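11/23/21

To: Korkor Fiadzo, Sernholm Fund
Re: Nivier budget tracking, progress to date

Quick one before the holiday. Full spreadsheet follows when the transfers tab is clean.

**Where we are**

- City's draft budget is out. Came late, as a scanned PDF, no tables you can copy. Retyping took most of last week.
- General fund side is fully entered. Water and sewer side is not.
- 71 line items now matched to last year's adopted budget. The rest have been renamed or folded into other departments and we're tracing them by hand.
- Plain-language guide for residents: drafted, not laid out. Reads OK up to the section on debt, then gets heavy. Rewriting that.
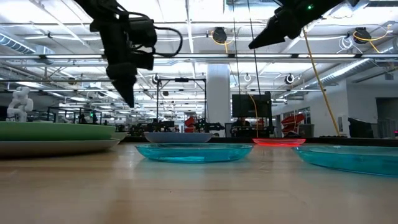
*Plates across the table.*

**What we're finding**

Headline from city hall is "no new taxes". Technically right. The property tax rate stays flat, but assessments went up, so most homeowners will pay more anyway. The draft mentions this once, in a footnote. We're putting it on page 2 of the guide.

Street repair looks like an increase. Part of it is money carried over from paving that never got done, so it's being counted as new spending when it was already approved. Asked the finance office for the split. They said they would send it – still waiting.

Library hours: cut in the draft, put back in the mayor's remarks, no matching change in the numbers. Don't know yet which one to beleive. Will not publish anything on this until it's in writing.

Federal relief money is the hard part. It's spread over several departments and labeled differently in each. Some of it is paying regular salaries, and that's fine for now but leaves a hole when the grant runs out. Want a simple chart on this. Menon template should handle it.
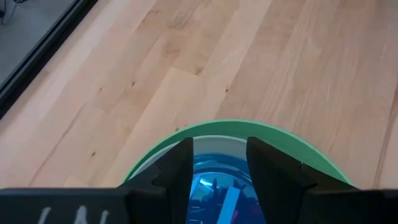 Unathi Mthembu, on the draft section: I'd be careful with the word "hole". The city can say it plans to cover those jobs from reserves, and the reserve policy allows it. Ask them for the plan first, then say whether there is one. Also the street repair point is stronger than the relief money point, so lead with that.

Fair. Moved street repair to the top, and the question about reserves went to finance yesterday. "Hole" is out.

**Behind schedule**

- Water and sewer entry. Waiting on the rate study, which is cited in the draft but not attached. Records request filed.
- Drudent export. Keeps dropping negative numbers, so transfers out show up as blank. Fixing by hand for now, slow. Have asked them for a patch.
- Resident sessions. Planned 5, held 2. Turnout good at the first, thin at the second (same night as the school board). Remaining dates to be moved ahead of the public hearing.

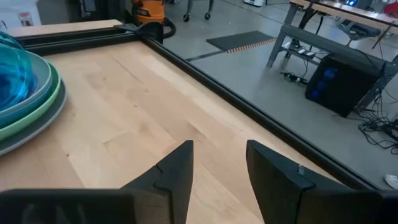 *Table corner, with the black rails.*

**Money**

Under on printing, over on staff hours because of the retyping. Would like to move the printing balance across. No change to the total. Need a yes or no from you in writing, email is fine.

**Next**

- finish transfers tab, send you the spreadsheet
- debt section rewrite, then back to Unathi for a read
- guide to layout
- chase finance office agian on carryover and reserves
- book rooms for the sessions still to come

If the council moves the vote up, and there is talk of it, the guide goes out without the water and sewer pages and we add those after. Tell me if that's a problem for the grant terms.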